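Things I Have Been Putting Off, Part One

January 29, 2022

I have been moving house in my head for two years. In real life I have moved exactly one box, from the hall closet to the slightly larger closet, where it is doing very well.

The plan was always to get rid of things first. Everyone says so. My neighbor Krystyna Sadowski, who has moved five times and speaks of it the way other people speak of childbirth, told me to start with the kitchen drawers and not to stop for anything with sentimental value until at least the second weekend. I started with a shoebox of letters. By four in the afternoon I had read all of them, written back to one person who I'm fairly sure has also moved, and thrown away the lid.

So in June I tried a different approach and bought a book. It's called The Drater Method, and it claims that the average home has 1,000 objects in it that could leave without being missed. I can believe that. I could find most of them in the drawer under the microwave. The book wants you to go room by room with a notebook and give every object a grade. I graded the living room over a weekend and found that I am a generous marker. The lamp that buzzes got a B minus. I gave the footstool extra credit.
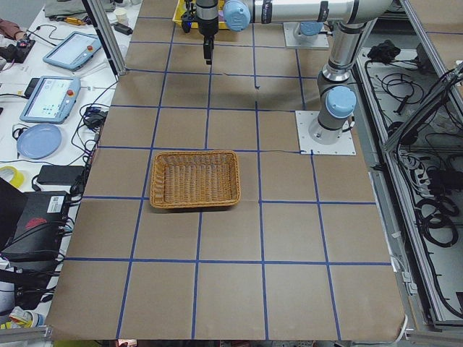

Then there's the question of where it all goes. I live between two thrift stores, and neither one wants what I have. The one on Bidstead Street takes clothing on Mondays if it's clean, folded and, as far as I can tell, not mine. I brought in two coats last fall. The woman at the counter held one of them up to the light for a long while, then asked if I needed help getting it back to the car.

The other store takes furniture but you have to send photos first. I sent them the bookcase from three angles and got back a message saying they would pass on it "at this time," as if the bookcase might want to work on itself and reapply. I've since put a plant on it. It looks like a bookcase with a plant on it.

I did manage to give away the bread machine. I left it on the front wall with a note saying it worked, and in the morning it was gone and the note was still there, which I tried not to take personally. Flushed with success, I put out a set of fondue forks the next night. They stayed out for six days, through rain. On the seventh I brought them back in and dried them, and now I feel responsible for them in a way I never did before.

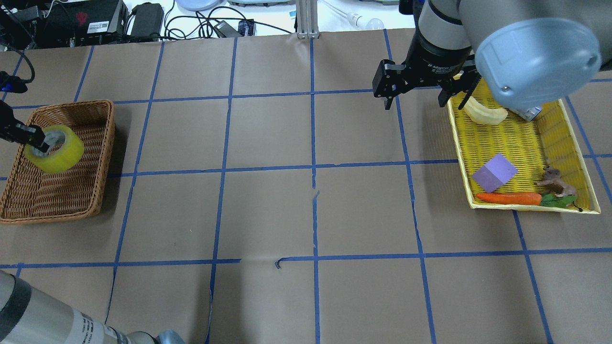
My sister thinks I don't want to move. She said this on the phone while I was comparing the price of moving vans, so I felt the timing was unfair. The quote from Wasilewska Removals came to more than I paid for my first car, and the first car at least had a radio. They asked how many rooms. I said five and then spent the evening wondering if the landing counts as a room. I keep a chair up there. I've sat in it. I think you could make a case.

What my sister doesn't get is that I like the idea of the new place very much. I've picked the paint. It's a gray-green called Plendunik, and I have no idea who comes up with these names, but I would like to see their resume. I've painted a square of it on my current bedroom wall to see how it looks in the morning light, and it looks terrific, and now I also have to repaint the bedroom before I can leave it.

I mentioned this to Krystyna over the fence. She asked if I had done the kitchen drawers yet.

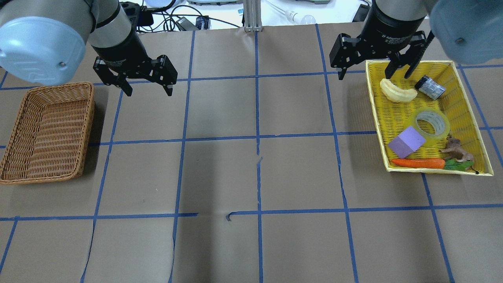
I had not done the kitchen drawers. But I did them last night, or one of them, the top one, and here is what I now know. I own four can openers and use a fifth, which lives on the counter. I own a key to something. I have takeout menus from a place that closed when I still had bangs. There was a birthday candle in the shape of a number 2, and I stood there trying to work out whose birthday would call for it again, and the honest answer is mine, if I wait long enough.

I kept the candle. I kept the key too, in case it's for something. The menus went in the recycling, all except the one with the good dumplings, because I still know the order by heart and it seemed rude.

The second drawer doesn't open all the way. Something in there is standing up. I'm going to have a go at it with one of the fondue forks.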